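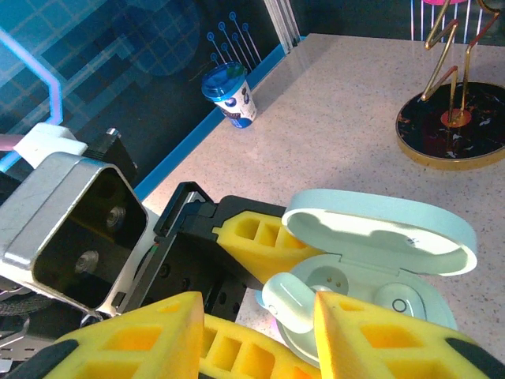

The case open, one earbud on its way in or out. 

In praise of the little case

By Huiling Su
24 Nov 2025

I want to talk about the charging case. I know, I know, everybody else writes about the earbuds (the bass, the noise canceling, whether they fall out when you run for the bus), and the case gets one sentence at the bottom of the review, next to the cable length. But I've had wireless earbuds of one kind or another for years now, and the part I love, the part I'd be sad to lose, is the little tub with the lid.

Think about what it replaced! I used to keep wired earphones in my coat pocket and every single morning on the Pestden bus I'd pull out a knot. I once spent the whole ride from Husar Street to the library picking at it with my thumbnails and got off without hearing one song. The first wireless pair I owned came with a soft pouch, and the pouch was a disaster in its own way. Things went into it and you had to fish.

Then I got a case with wells, and everything got better. The well is such a good idea. It's a hole in the shape of the thing that belongs in it, so you can see in one glance whether the thing is there. My grandmother had a sewing box like that, with a dent for the thimble, and I used to open it just to look. At the bottom of an earbud well there are those tiny gold contacts, and they please me every time, like finding a bit of jewelry at the bottom of a sink.

And the lid! A good lid stays open when you open it. That sounds like nothing, but I have owned one that flopped (a Hevance, bought in a hurry) and you had to hold it back with a finger, which left you one hand and a half for two earbuds. I gave it to my cousin, who has bigger hands and says it's fine.

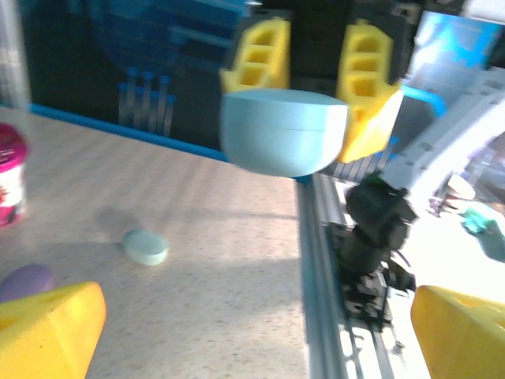

Color matters more than people admit, too. For a long time you could have black or you could have white, and black ones vanish inside a bag and white ones look like something from the dentist. Now there are pale greens and soft blues and pinks, the colors of after-dinner mints, and I'm all for it. A small thing that lives on your table among the cups and the keys ought to be nice to look at. I like a rounded shape for the same reason. A square case has corners that dig into your leg, and a round one sits in the palm like a pebble, and you end up turning it over and over while you're on the phone.

My one complaint, and I'll make it loudly, is about left and right. Too many makers print the letter so small, gray on gray, that I've stood under a street lamp tilting an earbud back and forth trying to find it. Give me a big letter, or a bump I can feel with my thumb. The old Venell ones had a raised dot on the left and I still miss it.

I did a bit of adding up in September, when my last case finally gave out at the hinge. I'd carried it for 14 months. If I opened it five times a day, and I'm sure I did, that comes to over 2000 openings, and all that time the lid had come up and gone down as easily as you please. I paid 78 dollars for the set. My front door cost a great deal more than that and it sticks every time it rains.

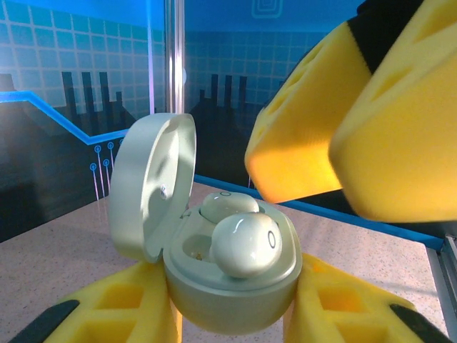
What I'd ask for next

A hinge you can replace, first of all. The earbuds from my old set still play perfectly well and they're sitting in a drawer with nowhere to live. I would happily pay 10 dollars for an empty case, same wells, same contacts, any color at all. Some makers will sell you one if you write and ask, but it should be right there on the page beside the spare tips.

Second, a slightly rougher outside. Gloss is lovely in the shop, and I do like how it catches the light, but with hand cream on it's a bar of soap. I've dropped mine down the stairs at work twice.

And please keep the click.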